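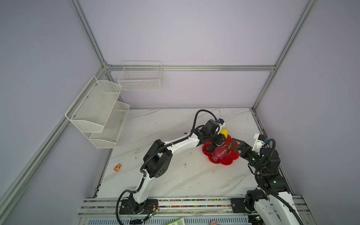

So how long does it take to get used to progressive lenses? For me it was most of two weeks, and I'm told that's pretty normal for a first pair.

I'd been putting it off since January. I had my old distance glasses, plus a pair of drugstore readers, plus a second pair of drugstore readers because the first ones were always in the other room. Then I caught myself at the grocery store holding a soup can out at arm's length like I was about to throw it, and I figured okay, time to book the exam.

I went to Odico, the little optical place over in Lowther, mainly because they had an opening before work. The exam was easy. No puff of air this time, which I was thrilled about! The optometrist asked how far I sit from my computer and I had no idea, so I held my hands up in front of my face and she measured that. (If you're going in soon, measure your desk first. I guessed wrong.)

Then came the frames. I tried on way too many and ended up back at the very first ones, a dark green pair from Imia. The lenses have to be a certain height to fit all the different zones in, so the skinny little rectangles I've worn forever were out. I'm still a bit sad about that. 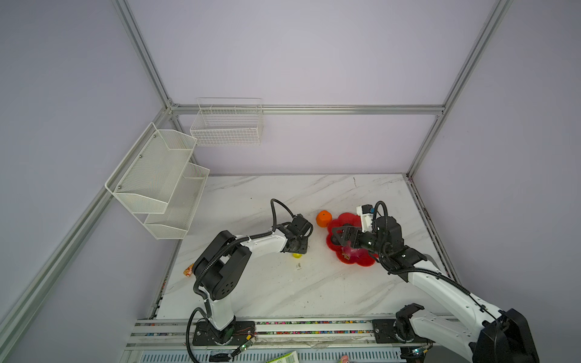 Anyway, the first couple of days were rough. Stairs were the worst part, because when you glance down you're looking through the reading section and the steps go all swimmy. I held the railing like my grandmother. Driving was better than I expected once I learned to turn my whole head to check the mirrors, and by the second weekend I'd stopped thinking about it.

The computer is still my one complaint. I have to tip my chin up to read the screen and my neck was letting me know by lunchtime. I called Odico and they had me come back in for an adjustment, which was free, and the girl at the counter bent the nose pads so the lenses sit a touch higher. Huge difference. I also lowered my monitor, and between the two I can get through a whole afternoon now.
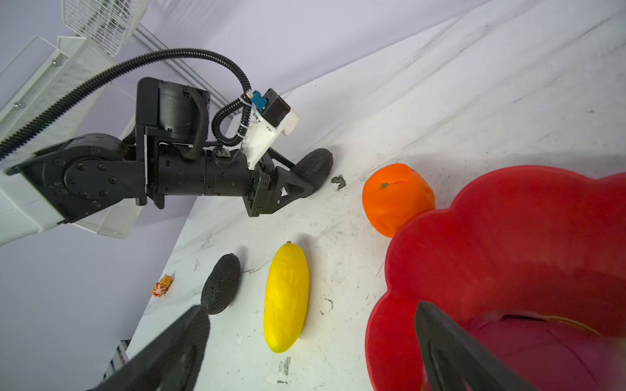
What I paid

The exam was $80 and my share of the glasses after insurance came to $111, with the anti-glare coating included. I skipped the lenses that go dark outside, since I already own clip-ons and I like them fine. I did pick up a bottle of Tidotow lens spray at the register, and it smells faintly of oranges, and now I clean my glasses far more than they need.

The readers are in a drawer. Both pairs, together at last.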